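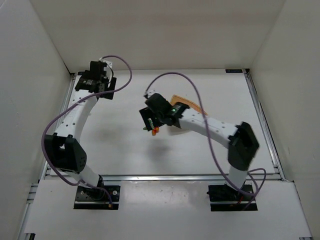

Right gripper over the small toy-like item, both arms in the cell.

Forum > Robot Arms > Recording Data
Ask Browse Log in

How many examples for one plate task?

Nesma Ashour
I record with two arms, but only the right one works over the plate. I have 10 good episodes. Must I keep the left arm's values too?

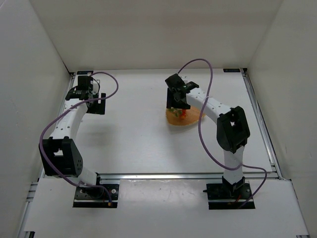 My colleague wants to delete them.

Danica Begović
Please keep them. The policy has to learn also when an arm should wait. 10 is too few, I stopped at 567.

King-fai Yau
Depends on task.

Related
Naming episodes in Uleo
Pirkness gripper drifts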